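Lists > Surface Finishes > Archive > Printed patterns and repeat length

August 30, 2024
Pushpa Mathur

Archana Dubey wrote:

> We are quoting a run of counter panels in a white marble print for
> Trendska. The client complains that the veins repeat and wants a
> longer cylinder. I say the repeat is fine and the layout is wrong.
> What do others specify as a minimum? Also, does anyone still
> register the pattern across a butt joint?

Archana,

I would look at the layout before paying for a new cylinder. Repeat length matters less than where the strong veins land. On the Triritz job we had a 22-inch repeat on panels 100 inches long, and the client picked out the same dark fork every time. We offset alternate panels by 7 inches and trimmed from the opposite end. The complaint was withdrawn with no change to the artwork.

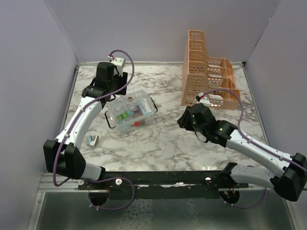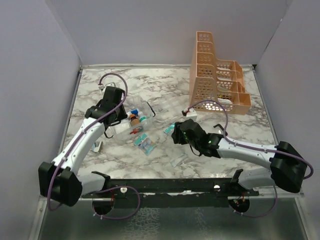 Vein contrast is the second variable. A print with two or three heavy veins shows its repeat much sooner than one with many faint ones, and the eye measures from the heaviest line. Gloss makes it worse under strip lighting. For a single top with walls on three sides, such as the marble-pattern one in both pictures, I would not worry about repeat at all. There is no neighboring panel to compare it with. A long run with open ends is another case, and there I ask for a full-width strike-off before approval.

On registration: we stopped doing it across butt joints in April. The scrap was about twice what we had allowed, and a near miss looks worse than a plain break in the pattern. Agarwal still registers on request and charges for the extra sheet.

For the minimum, our own sheet says the repeat must exceed the longest visible dimension of the part, or else an offset must be shown on the drawing. It gives no fixed number. Zurirel has a fixed number and grants exceptions to it on most orders.

If you send me the panel sizes and the repeat, I can mark up an offset.

Pushpa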